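Notebooks > Cenaleck Project > Simulation > Entries

Entry of 30 Apr 2020
Recorded by: Nobuhle Joubert
Present (by call): Bayu Sutanto, Ningsih Liem, Yusri Setiawan

Purpose. To continue collection of grasp examples for the Cenaleck policy in the simulated dining room, with the multi-fingered hand in place of the parallel gripper used in February.

Setup. The scene files are those released by Yusri Setiawan last week, with no change to the room or the furniture. Object placement is drawn at random from the Dreresmont set, subject to the rule that the target must lie within reach of the arm without movement of the base. Distractor objects may be placed anywhere on the tabletop. Lighting was varied between episodes. Contact settings were left at the values agreed with the Hostavden group, except for finger friction, which Bayu lowered slightly after the first block (see below).

Procedure. Each episode begins with the arm in its rest pose. The operator brings the hand to the target by teleoperation, closes the fingers, lifts, holds, and sets the object down. An episode is kept if the object remains in the hand for the full hold period. Failed episodes are stored in a separate folder with a reason code. They are not to be deleted, as Ningsih intends to use them for the failure classifier.

Results. The target for the day was 700 kept episodes. We reached 605. The running total for this object set now stands at 1,418, all of which have been copied to the Cartwright server and checked for missing joint readings. Two files were found to have a gap at the start of the hand stream and were recorded again.

Observations.

1. Round objects remain the main source of failure. The ball tends to roll outward when the first finger makes contact before the others, and near the side of the table it is then lost to the floor. Bayu recommends bringing the long finger down on the far side first and closing the remaining fingers against it. I adopted this in the second block and found it easier to repeat, although the operators do not yet agree on how far to lower the wrist.

2. With the original friction value the fingers appeared to stick to the surface of the ball. The lower value gives more natural sliding. Episodes from before and after the change carry different tags and should not be mixed until Ningsih has compared them.

3. The loops of cable in the cluttered layouts slow the simulation noticeably. Yusri is asked to consider a simpler collision shape. Playback is not affected.

4. The shadow of the arm falls across a large part of the tabletop under the low light setting. Intan Nasution has asked that such episodes be retained, with the light angle written to the header, so that the vision model is trained on them as well.
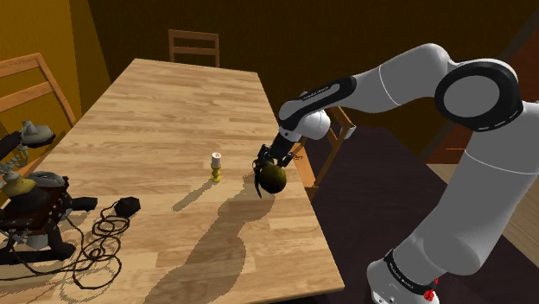
Fig. 1. Hand at the ball, close to the side of the table; candle and holder as distractor.

Open questions. It is not settled whether a grasp that also moves a distractor should count as kept. I have marked these episodes "K-touch" for the present. The written protocol says nothing on the subject, and Yusri's view is that the label should depend on whether the distractor falls over. I would prefer a distance limit, as falling is hard to judge for flat items.

Next steps. Bayu to write up the finger order for the operator guide. Ningsih to run the friction comparison. I will complete the shortfall from today before any new objects are added. The arm rest pose should also be checked against the February files; the elbow seems to sit lower than I remember, and I have not yet found the setting responsible.

Notebook pages are for internal use by project members. Contact: Intan Nasution, Simulation Group | Back to top

This site uses cookies to keep you signed in. Accept | Settings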